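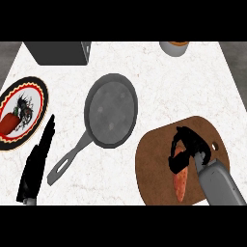 Maiara Aguiar wanted to know if marble is a stone that grows, because she had heard that it comes from small animals in the sea. It is a very good question, and the answer is a little bit yes.

Search this site Type a word Go

How marble is made

A long time ago there was a warm sea. In this sea lived many small animals with shells. When they died, the shells fell down to the bottom. More shells fell on top of them, and then more, for millions of years. The shells at the bottom were pressed so hard that they stuck together and became a stone. This stone is called limestone.

Limestone is not yet marble. First it must be "cooked". The ground under our feet moves very slowly, and sometimes it pushes the limestone deep down, where it is very hot. The stone does not melt there. It stays hard, but inside it the tiny grains change. They grow bigger and lock into each other like the pieces of a puzzle. Now it is marble. A stone which has changed in this way has a long name: metamorphic rock. You say it like this: met-a-MOR-fic.

So the marble did not grow like a plant grows. But the grains in it did grow.

Where do the lines come from?

Very clean limestone gives white marble. But the sea bottom is almost never so clean. There was mud between the shells, or sand, or a bit of iron. Iron can make red and brown lines, for the same reason that an old nail becomes red. Other lines can be grey or green. We call the lines veins, the same word as for the thin blue lines on your wrist.

How people get it out

The place where stone is cut is called a quarry. In the quarry at Milberg the workers cut the marble with a long wire that has small diamonds on it. Water runs over the wire all the time, so that it does not become too hot. Last October I visited it with my class, and we were allowed to touch a block that was cut the same morning. It was cold and a little rough, like sugar. The smooth shine comes later, when the stone is polished.

Try it with a grown-up

You need a small piece of marble or limestone, a saucer and some vinegar. Put 3 drops of vinegar on the stone and look closely. Small bubbles come! The vinegar eats a tiny bit of the stone and makes a gas. Please do not try it on the kitchen table at home, it leaves a dull mark that does not go away with a cloth.

Text: Ebbe Haugland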